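July, after lunch

Back on the cloths. I got through the pile from the Drokincombe order this morning and I'm pretty happy with how the squares are going — the thin ones still want to creep at the corners, but a slow pass with the palm from the center out sorts most of it. Woo-jin swears by folding in half first and then in thirds. I tried it on 4 of them and the stack leaned like crazy, so I went back to quarters.

Green one is flat in the middle and up next, red one is folded on the right. The tub still has the magenta piece in it, on top of the turquoise, and I keep putting that one off!

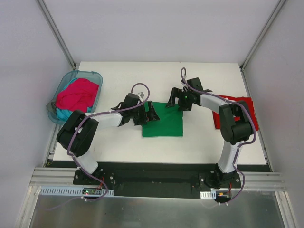
Do the edges need trimming before we fold?
Leave them alone for now, and line up the corners by the longest side.

Quyên wants the finished stack under 240 mm tall so it fits the Bermúdez shelf. Mine came to almost 100 with the thick ones at the bottom, so plenty of room. Ask Anayeli if the towels count too.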